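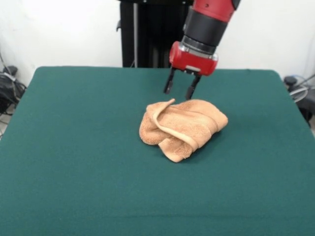

Towel handling at the felt-covered table, Grirneo workshop, Gurkthorpe

Call for participants: help us write the house rules for robot towel work

Grirneo is looking for 8 people to join the second round of the Stimedell practice group. We write plain rules for people who work beside a robot arm that picks up, spreads and folds cloth, and we'd love to have more voices in the room!

The first round gave us a short draft covering who may stand where, who calls a stop, and what gets written down after a bad grip. It's a good start, but it was written mostly by engineers, and it shows. We want people who have folded linen for a living, trained new staff, filled in an incident sheet at the end of a long shift, or simply read a set of rules and thought "that would never work on a Monday morning crew." You don't need to know how to program anything. 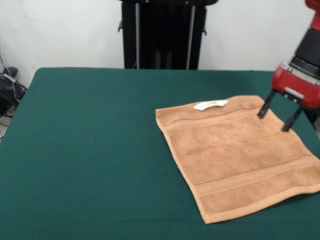 Much of the work is small stuff, and we think that's the fun of it. When is a towel flat enough to call the starting position good? Should a person be allowed to smooth out a ripple by hand while the arm is powered, or must it be parked first? The draft says parked. Two of our own people disagree, loudly, and we'd like you to hear both sides and test the wording at the table.

What you would do

Attend 6 sessions of three hours each at the Gurkthorpe workshop
Read the draft beforehand and mark anything unclear
Watch runs from behind the floor line and keep a simple log
Try out the stop call and the handover checklist with a trained operator
Vote on the final wording of each rule

Sessions start in August. Travel within the county is paid, and so is your time, at the Yazdani day rate for lay reviewers.

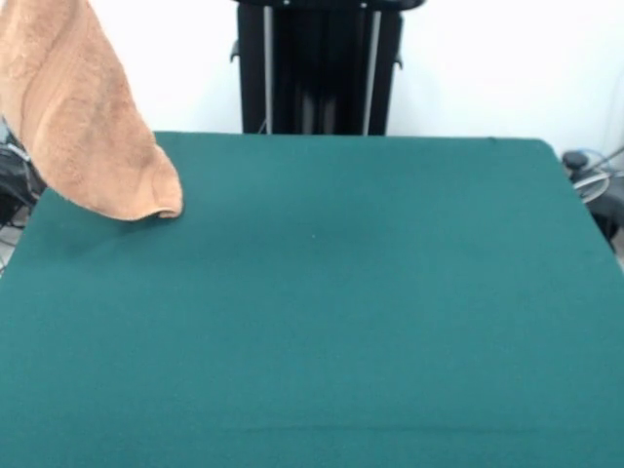 Page last changed: February 2023

Who can apply

Anyone 18 or over who can make at least 5 of the sessions. The workshop is step-free, and we can send the draft in large print. Places go first to people who have worked in laundries, hotels or care homes.

To apply, send us half a page on the work you've done and one workplace rule you would change. Please put "Stimedell round 3" in the subject line (round 2 is the old mailbox and it fills up). We answer everyone.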